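Handwritten Homework Online: Frequently Asked Questions

Where do I turn in my work?

Log in to Zivisar, open the assignment, and choose Add Pages. Email attachments are not graded. If the assignment doesn't show up on your list, check that you are in the right section before you write to the help desk.

Do I need a scanner?

No. A phone is fine. The Verkell app is free to enrolled students and will flatten the page, fix the contrast, and save everything as one PDF. Any other scanning app that makes a PDF will also work. Plain photos are accepted, but they take longer to upload and are harder to read.

Is there a page limit?

Six pages per assignment. If your work runs over, talk to your instructor before the deadline. Please don't shrink two sheets onto one page.
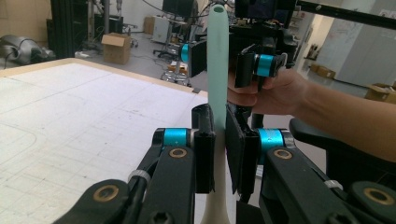
A student in the evening section wrote to say that the limit is unfair to people with large handwriting, and asked if blank space and crossed-out work could be left out of the count. They can. Cross out what you don't want graded and leave yourself a note in the comment box with the page numbers that should be skipped. Your instructor will see it before opening the file.

My upload stopped halfway. Did it go through?

Look for the green confirmation line and a receipt number. No receipt number means no submission. Last term the system took in 3,415 files, and most of the failed ones were sent over a weak wireless signal close to the deadline. Try again on a different connection, and keep your original pages until the grade is posted.

Can I replace a file after I turn it in?

Yes, until the assignment closes. The newest file replaces the old one, and the time stamp changes with it.

What kind of paper should I use?
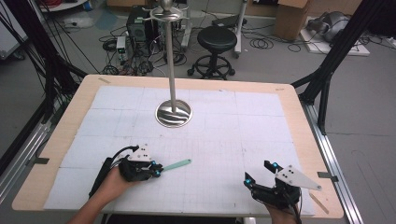 Use white paper, unlined or lightly ruled, and write on one side only. Dark pencil or black pen scans best. Graph paper is allowed and is a good idea for plots, as long as the printed lines are thin and gray. A faint grid like the one on the white mat is what you want behind your work. Heavy blue or green squares come through as dark as the writing, and minus signs get lost in them.

Can I write on a tablet?

Yes. Export to PDF and upload it the same way. Turn off any dark background first.

When do I get my work back?

Comments are posted by Tuesday for work turned in on time. The largest course has 185 students, so that one may take longer.

How do I reach someone?

Use the Nanayakkara help form, linked at the bottom of every Zivisar page. Include your receipt number if you have one.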